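**Musunlow Allotment Society, minutes, September 2026**

Chair: Zerrin Kahraman. Quorum reached when the tea arrived.

**1. Minutes of the last meeting.** Approved by everyone who had read them, and by several who had not.

**2. Water.** The meter at the Pekgate end shows 1,027 gallons for the month. Plot 61 denied everything before being asked. The chair reminded members that a hose left running overnight is not "deep irrigation." Timers to be priced before December.

**3. The hedge.** Hoekstra quoted $3,000 to trim it. After a silence, it was agreed that the hedge looks fine and has a right to privacy. Two members will bring loppers on a Saturday to be argued over.

**4. Newsletter.** The fall issue is one page short. The piece on leeks has been promised again. Layout so far was passed around.
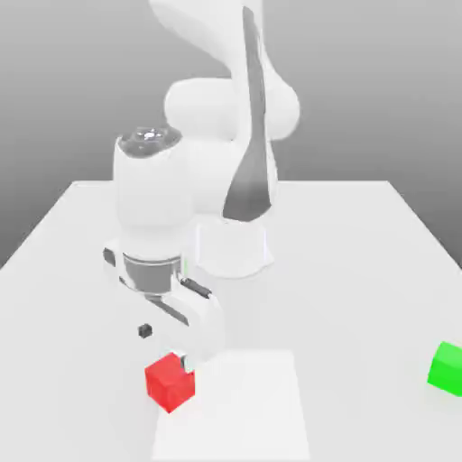
*White robotic arm with gripper, computer rendering.*

Font size to go up, following complaints from people who then declined to wear their glasses.

**5. Compost.** The Bimitz bins are full. A motion to ban rhubarb leaves was put, debated at length, and withdrawn when the tea ran out. Zerrin will write a sign. The last sign was composted.

**6. Any other business.** The shed key is missing. Whoever has it also has the spare.

Closed at 9:10. Next meeting in December, indoors.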